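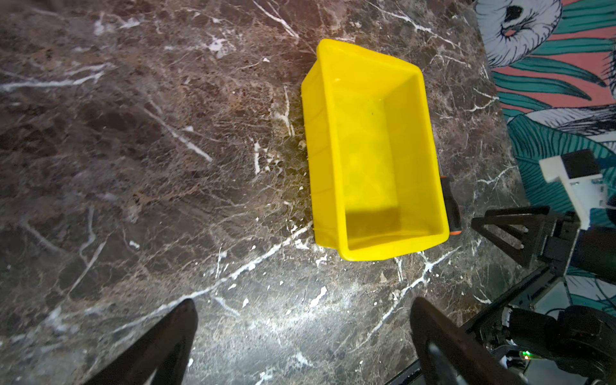
Yellow bin, item 4, with the screwdriver alongside.

Bench and small storage check, April 2024
Site: Pidomwood
Checked by: Efua Mahama
Comments read by: Ekua Eshun

1. Bin empty before inspection. Yes. There is a dark speck on the inside floor. Wipe it and see if it comes off before anyone writes "clean."

2. Rim and side walls free of cracks. Pass on the parts I could see. The last sheet said "like new," and I don't know who decides that.

3. Hand tools put away. No. Screwdriver (black and orange handle) lying tight against the long side of the bin. I was told it has a hook. Show me the hook.

4. Bin fit for small parts. Supplier Bilgin says yes. No load rating on paper, so I'm leaving it open.

5. Marble top sound. Not signed. With this many white veins, a hairline crack could hide anywhere. Run a fingernail across before the next check. 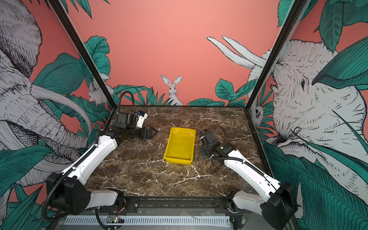 6. Cables clear of the work area. Open. The loops need checking for rub marks.

7. Bolts on the front rail tight. "Checked in December" is all I was given. By whom, and with what? Redo.

Open items go to Ekua. Recheck in 19 days.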